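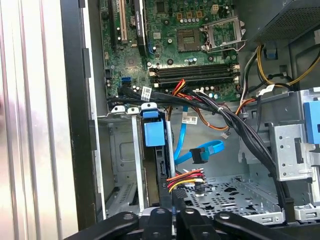 Segura's computer recycling plan leaves questions open

Segura wants residents to hand over their old computers, and it wants them to believe the machines will go to good use. On the second point the town has offered very little so far.

Under a plan posted on the town website on 10/4/26, anyone in Segura can drop off a desktop, laptop or monitor at the public works yard on Grakside Road at no charge. Findent, a private recycler, will collect the equipment, repair what it can and break down the rest for metal and parts. The town says 700 households have signed up for a reminder when the drop-off opens in May.

Findent says it will return refurbished computers to local families at low cost. How many, and at what price, is missing from the agreement. So is any rule on what counts as beyond repair. The company makes that call by itself, and it keeps the money from whatever it sells as scrap.

"We look at every unit that comes in," said Estíbaliz Sepúlveda, who runs collections for Findent. "If it can be fixed for a fair cost, we fix it." Asked what a fair cost was, Sepúlveda said it varied.

The town has been here before. A deal with another recycler, Zunau, ran for 18 months and was meant to put computers in the homes of students. The town's own closing report listed 3,000 items collected and gave no figure for machines handed out. A request for that number last week was still waiting for an answer when this story was published.

Adoración Cifuentes, who repairs computers from a shop near the library, said she would like the new program to work but had doubts about the math. Many of the desktops she sees are too old to run current software well, she said, and a missing processor or a dead power supply can cost more to replace than the machine is worth.

"People think they're giving a kid a computer," Cifuentes said. "Mostly they're giving somebody a box of copper. That's fine, but say so."

Then there is the matter of personal data. Findent promises to wipe every hard drive, yet the agreement calls for written proof only when a resident asks for it at drop-off. The form for doing that was not on the town website as of this week – a town spokesperson said it was being worked on.

Residents will be limited to 3 items per visit. Printers, televisions and loose batteries will be turned away. The agreement runs for a year and renews by itself unless the town council votes to end it.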